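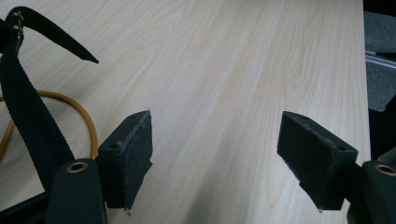

Light wood, with the grain running on a slant.

Give Me the Aunt

I have a soft spot the size of a barn for aunts in novels. Parents in books are so often dead, missing, or busy being wrong about somebody's marriage, and I've made my peace with that. But bring in an aunt, especially one who arrives on page 44 with too much luggage and a view on everything, and I will cancel my evening plans!

Take Betsey Trotwood in David Copperfield. She storms off in the first chapter because the baby is a boy, and then hundreds of pages later she takes in that same boy, filthy and worn out from the road, and has him put in a bath. I've read that chapter more times than I could tell you, and I still get a lump in my throat over the bath. Then there's Aunt March in Little Women, who is sour and rich and gets most of the good insults. And Aunt Dahlia, who bellows across drawing rooms as if she were still out hunting. You could pick any of these women up and drop her into another book, and that book would get livelier within a page (I would love to see what Betsey Trotwood did with Wuthering Heights).

My theory is that an aunt gets to be family without having to be in charge. A mother in a novel has to stand for something. She's the warm center of the home or the reason it's cold, and the writer keeps having to check back on her. An aunt can turn up, say the rude true thing, hand over some money or refuse to, and go home to her own life. And she does have her own life! That's the part I love. There are whole lost husbands and feuds and trips abroad tucked away behind a good aunt, and we get maybe two sentences on any of it.
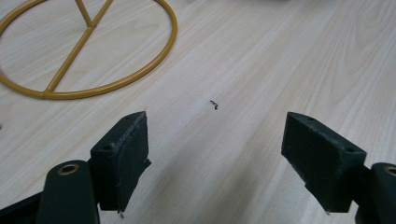

Size on the page has very little to do with how much an aunt matters. In the big family saga our Fustport reading group took on last September — 308 pages before anyone leaves the house — Aunt Stoica speaks in seven scenes, and she was all we wanted to talk about. It works the way the mustard-yellow metal ring works up in the corner of that pale tabletop, where your eye goes straight to it no matter how much plain wood there is to look at. Put it in the middle and make it the whole picture and I think it would lose something. I feel the same about sequels that promote the aunt to heroine. I buy them, I enjoy them, and I miss seeing her from the side.

What I can't forgive is the aunt who is only there to be horrible. Oh, I know, children's books run on them, and I cheered as loudly as any other kid when they got what was coming. But a cruel aunt with no reason behind her is a wasted aunt. Give her a grudge, or a bad knee, or somebody she should have married. Half a line would do it.

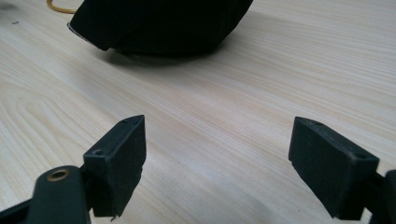 Sigita Zariņš wrote to me after I tried out an early version of this at the group, and she thinks I'm being unfair to uncles. Her point was that "an uncle in a novel can be every bit as odd, and he's usually funnier, you just don't reread those parts." She sent a list. It was a strong list, and I've gone back to two of the books on it already.

I'll give her Uncle Toby from Tristram Shandy without a fight, with his model forts and his sweet nature. But most fictional uncles seem to me to come with a will or a locked study attached, and once the plot has what it needs from them they fade out. Aunts stick around and complain about the soup. I'm starting the third book on her list tonight, and she has warned me that the uncle doesn't show up until the second half.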